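I caught Hacer Öztürkmen with a mug of tea in one hand and a laptop balanced on the other, which she tells me is how she spends most Tuesdays now that the robotics club has got serious. There are 14 of them, and since January they've been teaching a two-armed robot to do the washing-up.

"Everyone wanted it to play table tennis," she says. "I said, let's see if it can hold a sponge first!"

So how's the sponge going? She laughs at me. The team – they call themselves Cekero, after a long argument – have logged 476 goes at picking one up, and 362 of those counted as a proper grip.

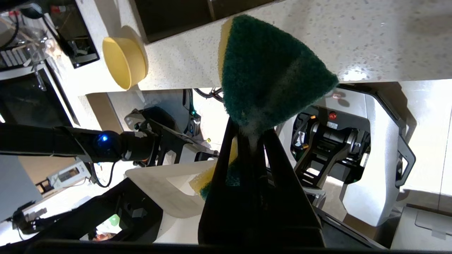 "A sponge is horrible, really," says Elibariki Nyanda, who looks after the grippers and has clearly thought about this a lot. "You squeeze it and it's a different shape. Then you squeeze it again and it's another one. A block of wood just sits there and behaves."

I asked whether they'd got anywhere near a dirty plate yet. There was a bit of a look between the two of them.

"Bowls," said Hacer. "We're on bowls."

The regional heat is seven weeks off and they still haven't settled who's driving on the day (Elibariki fancies it, I could tell). I had a go myself before I left and dropped the sponge twice.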